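Founder Biographies: a small collection of business life stories

README, version 2, last changed 29th October

What's in it

Short written profiles of people who started or took over a company, with the facts of each life pulled out into columns so you can sort and compare them. There are 400 profiles. Each is between 60 and 300 words long and all are in English. If you have ever wondered how many founders mention their first job before their first company, or how often a grandparent turns up, you can now find out in an afternoon, and I hope you'll enjoy it as much as we did!

The collection was started by Yen-ting Man, who was writing a piece on how business people describe their own beginnings and wanted more than a handful of them to read. Ishbel Halliday joined in April and did nearly all of the second round of labelling.

Where the profiles come from

Every profile was sent to us by the person it describes, or by someone at the firm with that person's written permission. We didn't copy anything from company websites. Four firms sent in profiles for their whole senior team, and these are marked in the firm column: Tustow, Flarkau, Ashworth and Vollitgate. Everyone else has "single" in that column.

The Flarkau set was written in one go by one person in their press office and you can hear it. If you are studying style, leave those out or treat them as one voice. The Ashworth ones are the opposite – each person wrote their own, and they are a joy to read.

Files

profiles.csv – one row per person, with the full text in the last column
labels.csv – our labels, joined to the profiles by person_id
guide.txt – the rules we labelled by, with the arguments left in
changes.txt – what changed between version 1 and version 2

Columns in labels.csv

person_id: matches profiles.csv
firm: see above
role: founder, co-founder, partner, heir or hired
first_venture_age: age at first business, blank if the text doesn't give one
start_money: the sum they say they began with, in the currency they used
family_mention: yes or no
place_of_birth: as written, not tidied up
hardship: yes, no or unclear
charity: yes or no
told_by: first person or third person

The role column has 13 spellings in the raw text that we folded into the five above. The full list is in guide.txt. "Founding partner" went to partner, which Ishbel still thinks is wrong, and she may well win that one in version 3.

Things to watch for

Start money is what people say, and people like a small round number. We didn't check it and you shouldn't treat it as accounts. It is wonderful material for looking at how the story gets told, though, and the shape of that column is my favourite thing in the whole collection.

Blank doesn't mean no. A profile that leaves out the family tells you nothing about the family.

Hardship was the hardest label to agree on. We both read every profile and talked through the ones where we differed. Where we still differed it says unclear.

Dates in the text were left alone, so "last year" means the year before the profile was written, and we often don't know when that was.

Using it

Free for teaching, research and plain curiosity. Please don't use it to contact anyone in it, and please don't print a whole profile without asking us first. Short quotations are fine. If someone asks to be taken out we remove the row and note the number in changes.txt, so do fetch a fresh copy before you publish.

Opening the file in a spreadsheet may turn some of the start_money values into dates. Import that column as text.

Pictures 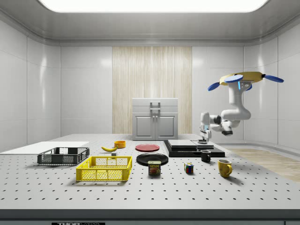
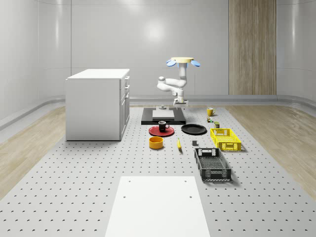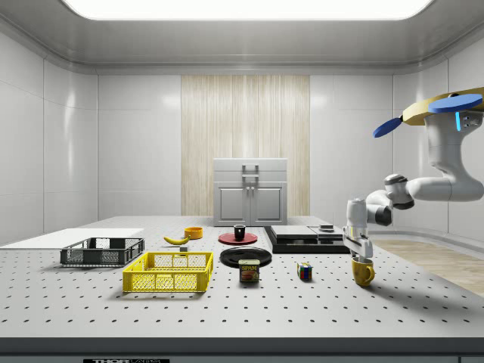
Computer-rendered views of a robotic workspace. The last one has the gripper lowered toward the yellow mug.

Corrections

Very welcome, however small. Give the person_id and the column and tell us what you think it should say. Yen-ting looks after profiles.csv and Ishbel looks after the labels.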